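The trouble with small things, according to the woman who runs Callach, a one-person tidying service in Sedgwick, is that they never look like a problem. "People call me about the garage," she says. "Then I open the bathroom drawer and cancel my afternoon."

She charges by the visit and refuses to sell anyone a basket. Her first question to a new client is where they take their watch off at night. Most point at the kitchen. A few have to go and look.

Jewelry and hair things she sorts on the bed, always, on top of whatever sheet happens to be there. A table is too hard and too small – "things bounce, and then you're under the radiator with a flashlight." One shallow tray goes in the middle. Whatever gets worn in an ordinary week goes in it, and the rest waits on the sheet to be argued over. 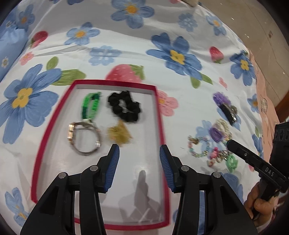
Harvey Melnyk

A watch and a scrunchie can share a tray, she insists, and so can a keychain and a bow with gold sequins. I suggested that this was a drawer with better lighting. She let that go by.

"Sorting by type is for stores," she says. "You don't get dressed by type. You get dressed late."

Flower-shaped hair clips are her weakness. She owns 7 and wears none of them. Beaded bracelets she treats with more caution, having once restrung 900 beads for a client in Brernine who then gave the thing to her niece. Small rings go in last, when the bed is nearly clear.

I asked what she does with a patterned sheet, where a pink charm could settle among the blossoms and live there for years.

"Run your hand over it," she says. "Then shake it over the tub. With the plug in, please."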